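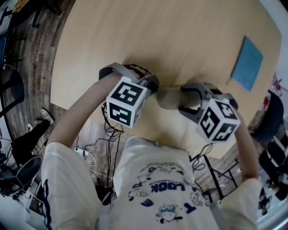 Week 7: House rules for hand-held gripper work

Okay, so last time we got through the big picture stuff on safety standards, and a few of you came up afterward asking what any of it has to do with people sitting at a table holding grippers in their hands. Fair question! Most of the published rules assume a big arm bolted to the floor, with a fence around it. We don't have that. We have a table, cables, two grippers per person and a lot of markers. So these notes are my own working rules, picked up mostly on the Zildale project and then cleaned up when we moved over to Curnlow.

Read them before lab. I mean it, the lab sheet assumes you have.

Before you pick anything up

Look at the markers first. Every face of both cubes should be clean, flat and uncurled at the corners. I wipe mine with a dry cloth (no sprays, they leave streaks and a shiny patch can wreck tracking). If a corner has lifted, swap the cube and write it in the log. Don't press it down with your thumb and hope.

Then open and close each gripper a few times and look at the finger pads. A pad that's peeling will still grab things, sort of, which makes it worse than one that has come off completely, and you end up with a whole session you can't trust.

Cables

I'm fussy about cables and I'm not sorry. Leave enough slack that you can reach the far side of the table without feeling a tug. If you feel a tug, stop and fix it, even in the middle of a take.

Floor cables get bundled and pushed away from feet. Power strips go where you can reach the switch but won't step on it. At Phetsri we used to do a walk around the table before every session, one person walking and one person watching, and I still like that habit. Shoes stay on, closed toes please.

The table

Clear it down to what the task sheet lists. Your phone, your coffee, your keys, all of it goes on the side bench. If the task uses a mat or a pad, put it down before you start recording and leave it alone until the take is over, even if it's crooked. Crooked is fine! Moving it halfway through isn't.

While you're recording

Keep the cubes facing out as much as the task lets you. When your hands come together in the middle it's really easy to hide one cube behind the other, so slow down there.

Only one person works the grippers. Anybody else nearby keeps their hands off the table and says "coming in" before reaching over. Say it out loud, nodding doesn't count.

If you drop something, finish the motion you're in, open both grippers, and mark the take as a drop. Please don't delete it. Of the 324 takes in our first Curnlow batch, the drops were the ones I went back to most, and I'd have been sad without them.

Take a break after every 2 task sheets. Wrists get tired before you notice.

Logging

One line per take: your initials, gripper pair, task sheet, result, anything weird. Short is good. "Left cable caught, redid it" is a perfect note. The Brumoswood set has 1500 takes and half the log lines just say "ok," and I've lost whole evenings to that.

For next time: bring your own draft of a start-of-session checklist, one page at most, and be ready to trade with the person next to you. The cable section is the one I'll read first.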